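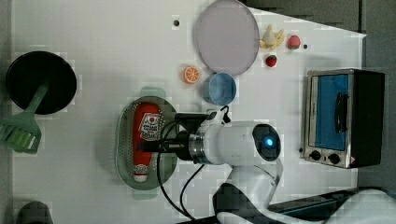
2022-05-05, Fulldale, bench 2. Norkberg controller is in and talking to the arm! Swapped it for the old Lendon box before lunch, and I've been grinning at it ever since. The main thing I wanted to know was whether the grip would feel any different with the same fingers, the same arm and the same toys on the table, and it does. The Lendon used to close in two stages with a little pause between them, and you could hear the motor think. The Norkberg just closes. I started on the ketchup bottle lying in the grey strainer dish, as it's the most annoying grasp we have: the fingers have to get hold of the bottle and leave the rim of the dish alone. Force limit at the default, speed at 70 per cent, nothing tuned. I'd have been happy with a clean connection on day one, so to be arguing about finger pressure by mid-morning is lovely.

Wiring notes for whoever does this next. The Norkberg wants its enable line pulled high before the arm powers up, and if you do it the other way round you get a fault light and no message. The connector looks the same as the Lendon one but pins 3 and 4 are swapped. I made up an adaptor lead with yellow tape on it, top drawer. Please don't use it for anything else.

Wrist camera

Carried on with the Eskola camera on the wrist, same mount as in March. Very pleased with this one. It picks up the two small holes in the tabletop even with the fingers in view, so we can use them as a sanity check on the hand-eye calibration without putting a target down. What it can't do is see past its own fingers. The left one sits partly over the blue bowl here, and any grasp that needs the near edge of the bowl is guesswork until the arm shifts. The sharp finger tips help a bit, as they hide less the further up you go. I tried masking both fingers out of the picture before it goes to the detector and the false hits on the black parts went away completely. Mask file is called fingers_wide, and it's only good for the gripper opened wide. Need a second one for half closed.
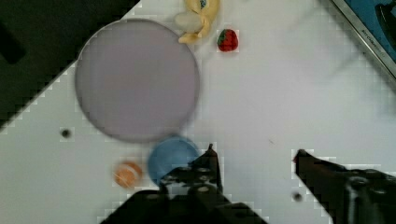 Overhead camera

I left this one on auto exposure to start with because I wanted to see how bad it would be. For the toys, not bad at all. They stay put and come out nice and clear: plate, mug, colander, all of it. The gripper is another matter. At the speeds the Norkberg lets us run it smears as soon as it crosses the table, and the finger tips are exactly what I need to track. Recorded 2,000 frames and went through them with the blur script, which threw out 126. That's fewer than I'd feared, but they come in clumps, always on the long moves, so you lose the gripper for a good stretch at a time. 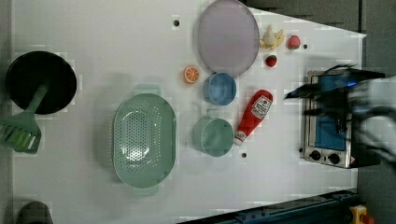 Overhead, auto exposure: gripper blurred over the toaster oven.

Tried a fixed short exposure after that. Much crisper, but too dark, and the black fingers vanish against the oven top. Halfway setting plus the second lamp is the best so far, and I've saved it as overhead_b. Gain at 6, white balance locked. With it locked the plate stops drifting between lavender and grey, so the colour threshold finally behaves.

Blocky patches on the white surface are still there whatever I do. That's the compression, so next job is a raw stream, if the old hub can take it.

The other snag with looking straight down is the arm itself. When it comes in from the left side with the wrist turned, the camera module and its bracket cover a big piece of table, and the fingers are cut off by the bottom of the view. The two bowls, the plate and the fruit are still perfectly clear in that pose, which is great for finding things and no use for watching a grasp.

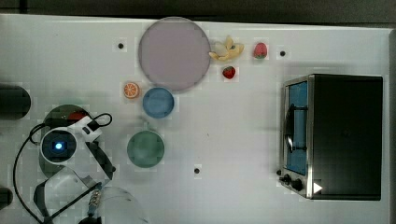

Jeanine Dewulf thinks we should stop trying to make one camera do everything: let the overhead one find the objects, hand over to the Eskola for the last bit, and only trust the overhead again once the arm has backed off. She'd also like the Lendon put back for one run with the new exposure, so that we're comparing controllers and not lamps. Fair point, and I should have thought of it before moving the lamp!

To do:
Lendon back in for one run, overhead_b, same speed
Half-closed finger mask
Handover at a fixed height first, tune it later
Ask Norkberg whether the fault light has a code we can read
Longer cable ties for the wrist loop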